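Print | E-mail

Let the robot club burn the breakfast
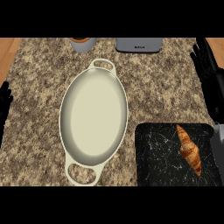 The simulated kitchen, with the croissant on its board and the baking dish still empty.

I help out at the Dosside robot club, and I keep hearing that practising in a simulator isn't real robotics. Rubbish! Our lot had 481 tries at the croissant task before September, on 3 old laptops, and they argued over every single one – grip, wrist, where the elbow goes (the elbow rows were the best bit). Try that with a real arm and a box of pastries from Mosuston market.

Yes, I'd love them to have proper hardware one day. But a club that waits for the money teaches nothing in the meantime, and I'd sooner see a teenager fail at a pretend breakfast all afternoon than sit watching somebody else's video.

Print | E-mail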